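Akham Community College
Department of Hospitality and Household Services
Textile Care I: Course Handout, Unit 4
Folding Flat Linens

Purpose of this unit

Unit 4 covers the folding of small and medium flat linens, chiefly hand towels and bath towels. Students should have completed the reading on fiber types before the practical session. The assessment for this unit consists of one timed fold and one written answer, and it carries 12 percent of the course grade.

Terms used in this handout

Face: the side of the towel intended to be seen when it is stacked.
Hem: the stitched edge at each short end.
Fold line: the line along which the cloth turns over on itself.
Closed edge: an edge formed by a fold. Open edges are those at which the separate layers can be seen.

The work surface

Towels are folded on a flat, stable table at about waist height. A covered surface is preferred over a polished one, as terry cloth tends to slide on polished tops when one corner is drawn across. The cover should be smooth and pulled tight, and its color should differ clearly from that of the linen so that the edges of the towel can be read at a glance. Keep other garments and packing materials off the part of the table in use.

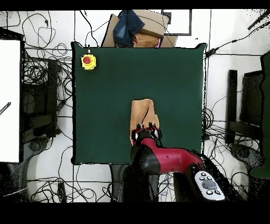 Figure 4.1. Tan cloth, folded, on a dark green table surface.

The standard three-step fold

Step 1. Lay the towel face down with one long side toward you. Smooth it from the center outward with the flat of the hand.
Step 2. Bring the left short end over to meet the right short end. Align the corners before pressing the fold line.
Step 3. Turn the towel so that the closed edge is toward you and fold in half again. Larger bath towels receive one further fold.

The Ouellet method, which some students will have met in earlier employment, folds the towel lengthwise in thirds first. It is acceptable in the practical session but will not be used in the timed assessment.

Common faults

A towel that has been folded correctly may still present poorly. The usual faults are an edge that waves where it should run straight, a lifted or bunched side, and a hem left visible on the outside of the stack. Most of these begin in Step 1. Where a side has bunched, open the last fold, draw the lower layer flat, and fold again. Pulling at the top layer alone will shift the fold line and leave the corners out of alignment.

Wrinkles in the middle of a terry towel are a lesser matter. The looped pile hides small ones, and the weight of the stack will settle others.

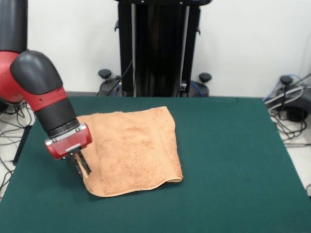 Should a towel be ironed before it is folded?
Ironing is not recommended for terry cloth. Heat and pressure flatten the loops, and a flattened towel absorbs less water. Shake the towel firmly after drying and smooth it by hand on the table.

Stacking and storage

Place folded towels with the closed edge facing the front of the shelf. Stacks in the Trornau Hall linen room are limited to 42 hand towels — taller stacks lean and must be refolded. Bath towels are stored separately, on the lower shelves. Newly laundered items go to the bottom of the stack so that use is rotated evenly.

Preparation for the practical session

Read Chapter 4 of the Graltetti workbook and practice the standard fold on at least two towels of different sizes. Bring one clean hand towel of your own. The timed assessment allows 50 seconds for each towel, measured from the first contact with the cloth to its placement on the stack.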